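How do I find out if a mining survey is happening near my cousin's village?

Posted by Mirela Lopes, 2026-05-09

Hi all, hoping somebody here follows this stuff. My cousin lives outside Nostholm and she told me on the phone that there were soldiers on the road by the river, plus a couple of pickup trucks with survey gear in the back. The local radio said two people from a survey crew were hurt in a robbery up in the hills and the army went in after that. I can't find a word about it in English. Is there a place where survey permits get listed? And should I be telling her to go stay in town for a while? She says it's fine but she says that about everything!

Everaldo Conceição

I used to do payroll for a drilling outfit, so I know a little. Permits normally sit with whichever ministry handles mines, and most of them have a public register, sometimes online and sometimes a big paper book you have to ask for. Search by district and not by village, because a permit can cover a huge area (one of ours took in 23 villages). If the register shows a company name, look for their notices too – they often have to post dates before a crew goes in. As for moving, I'd ask her what the neighbors with kids are doing. That told me more than the news ever did when I was out there.

Tainá Brandão

just google it, there's always something

Ilse Ostermann

Everaldo has it right about searching by district. I'd add that the regional papers are much better than the national ones for this, and a browser translation is good enough to get the gist. Watch the dates, though. I once got worked up over a raid that was from the July before, reposted with a new headline. If she's worried about the road, the district office will usually tell a resident over the phone if it's closed at night. You calling from abroad may not get you far, so let her do it. Hope she's okay, and please post again when you hear from her.

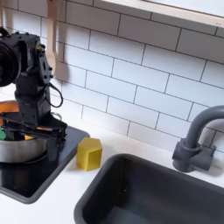
Robot arm over the cookware, white tiles behind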